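Learning to eat breakfast in Salstead

Sat 5 October

When I moved to Salstead four years ago, I did not eat breakfast. In my family we drank coffee standing up, and the first real food came at eleven. My new colleagues found this very strange. One of them kept biscuits in her drawer and gave me two every morning, like medicine.

So I decided to learn. First I tried the English way, with eggs and beans, but I was late for the bus to Garnside three times in one week. After that I bought porridge. I must say that porridge is difficult for a foreigner. The packet says 300 ml of milk, and I followed this exactly, and still I had a pot of glue. My neighbour told me to use half water and to stir slowly. It is better now, although I still burn it when I listen to the news.

In summer I don't want anything warm. Then I go to Kwon, the small grocery behind the station, and buy yoghurt and whatever fruit is cheap. Last week I paid 84 pence for plums, and they were very good – a little sour near the stone, as I like them.

What I enjoy most is the quiet. Before, I always left the flat in a hurry and remembered my keys on the stairs. Now I sit for fifteen minutes and look at the street. The bakery van comes, then the school children, then the 991 bus, usually late. 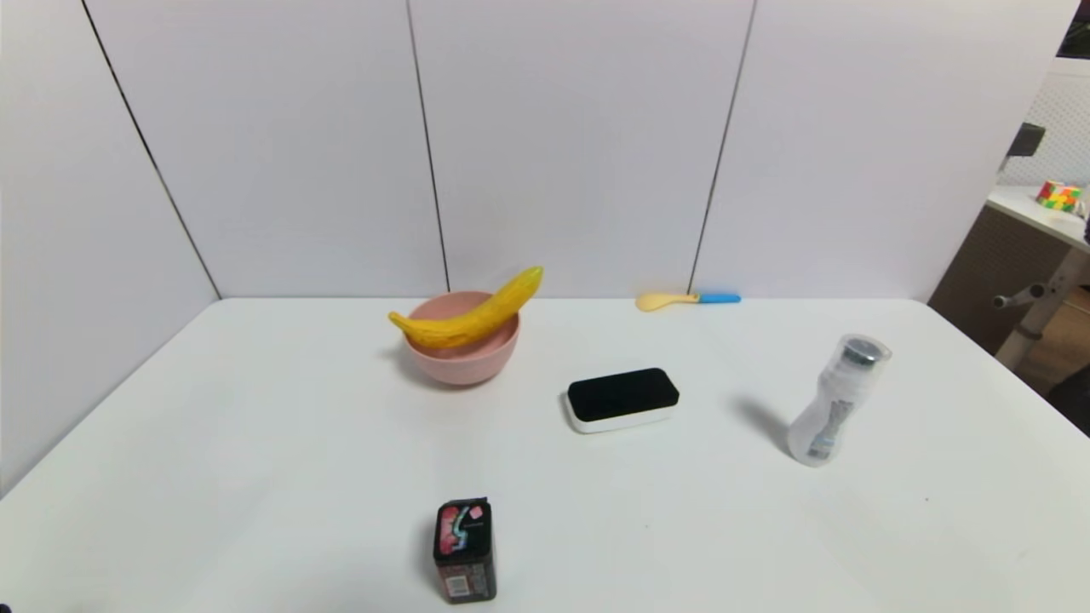

My mother visits at the end of the month, and she still believes that coffee is enough. I will make her the porridge on Sunday and not say anything about the water.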